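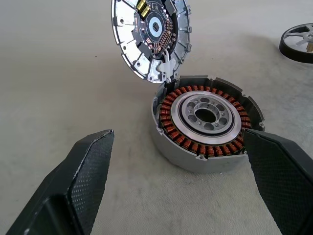

MASVILLE, January 8, 2019

# The Second Life of the Shop Fan

The ventilation fans at the Sandhu building ran on the same induction motors for 31 years. They were loud, they drew full current whether one loading door was open or all of them, and they were easy to fix. Ubaldo Santoro kept them going with bearings from the hardware counter and a can of contact cleaner. When the last one was replaced in March, he took the nameplate home.

The new units use brushless motors with the drive electronics built into the motor itself. Building owners across the region have made the same change, mostly for the electric bill. A motor that can slow down saves a great deal of power, since the load of a fan falls with the cube of its speed. Cut the speed by half and the shaft power drops to one eighth, less whatever the drive wastes. For a warehouse that needs full airflow a few hours a day, the arithmetic is hard to argue with.

The repair side of the ledger gets less attention. An old induction motor has a stator, a rotor, two bearings and, on single-phase types, a capacitor. Any of these can be tested with a meter or by hand. A brushless motor with an integrated drive adds a rectifier, a set of power transistors, a controller and some means of sensing rotor position. The windings may be good for decades. The electronics live in the same heat and vibration and have a shorter life.

"Most of what comes in here has a healthy motor and a dead board," said Remedios Alcaraz, who runs the bench at Clakier, a rewinding shop on the east side of town. "The customer has been told to buy a whole new unit."

Clakier began as a rewinding business and still does some of that work. Fan motors now take up most of the floor. Alcaraz sorts them by failure on arrival. Bearings come first, as they always have. A dry bearing raises the current, the current heats the drive, and the drive fails months later with no obvious link to the cause. She will not fit a new board to a motor until the bearings have been changed, and she charges for both.

Next come the large capacitors that smooth the supply. Their rated life is given in hours at a stated temperature. A part rated for 2000 hours at its maximum temperature will last many times longer in a cool cabinet, by the usual rule that each drop of 10 degrees Celsius doubles the life. In a rooftop housing in summer, the margin shrinks. Replacing a capacitor is simple if the board can be reached. Many boards are coated against moisture, and some are potted solid in resin, at which point the shop declines the job.

Price decides the rest. Jasper Van Rooij, who manages maintenance for Pama, a cold-storage company, has 3170 fan motors on his books. He used to replace each one as it failed. Two years ago he began sending them out for inspection in batches, with a rule that any repair above half the cost of a new unit is refused.

"The rule is crude," Van Rooij said. "It ignores the downtime, and it ignores the fact that the new one may not bolt up to the old bracket."

Mounting is a sore point throughout the trade. Frame sizes for larger induction motors have long been standardized, so a replacement from a different maker will usually fit the same holes and shaft. Small integrated units follow no such pattern. Connectors differ, and so do the speed signals. One maker expects a 0 to 10 volt input, another a pulse train, and a third a serial link with its own command set.

Gijs Van Acker and Shahla Mohammadi, who teach motor repair at the trade school in Masville, rewrote their course to deal with this. Students still wind a stator by hand in the first term. The second term is now spent on drives, beginning with how to discharge one safely. Mohammadi requires a wait of 5 minutes after disconnection and then a meter reading across the supply rails before any cover comes off.

Santoro took the evening version of the class last fall. He has a spare unit from Sandhu on a shelf in his garage and is waiting on bearings.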